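August 21, 2021

# Let kids be slow at small things

My town, Sakness, spent part of July arguing about what to do with the old reading room at the library. The plan that won puts in 27 tablets. The one that lost would have kept the low shelves of puzzles, beads, lacing boards and wooden blocks, and added a few more. I think we picked wrong, and I'd like to say why before the order goes out.

The case for tablets is easy to make. Parents ask for them. They take up little space, and one device holds 600 games. The shelf toys lose pieces, and somebody has to sort them at closing time. I don't dismiss any of that. I have found a puzzle piece in my own coat pocket a week after a visit.

But a game on a screen is built to keep a child moving. Tap the wrong shape and it shakes, tap the right one and it sings, and either way the next shape is coming. A lace and a board do nothing until the child does something. If the lace goes through the wrong hole, it stays there until somebody pulls it out.

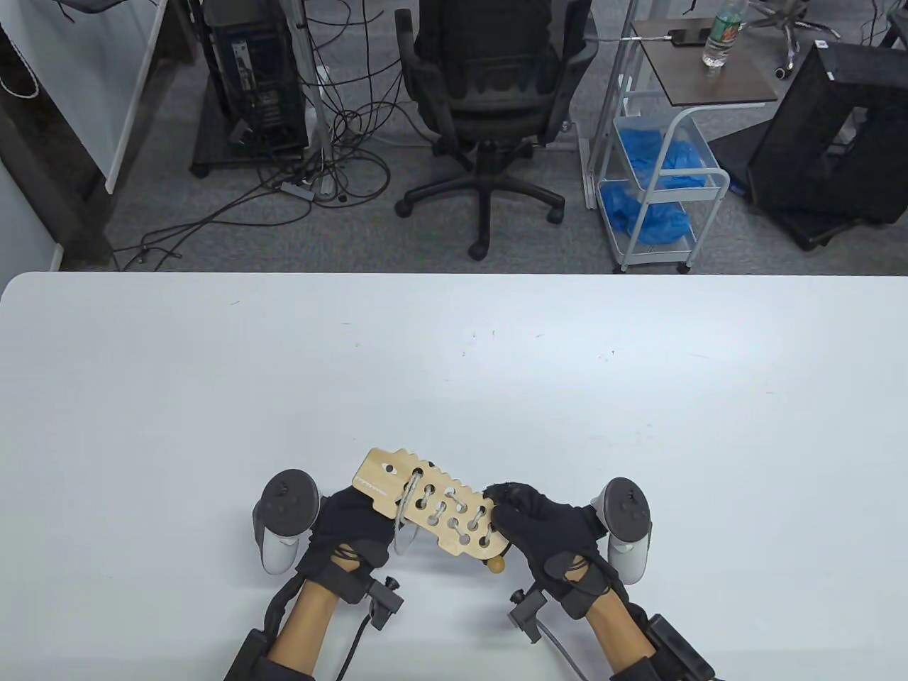 I don't want to claim too much for this. I'm not a teacher, and I can't tell you that threading makes a better reader or a calmer adult. My argument is smaller. Children already have plenty of places where things happen fast. Most of them have a screen at home or ride in a car with one. A public room can offer something else, and it costs very little to do it.

The money matters too. Good wooden toys last for years with a wipe and a little sanding. Tablets need chargers, cases, updates and, around year 4, replacing. The library will be back asking for funds while the blocks would still be on the shelf.

If the tablets have to come, put them on one side of the room and leave the shelves on the other. There is space for both if the second printer moves out to the hall. Let the children choose, and don't hurry the ones who take half an hour over one piece of string.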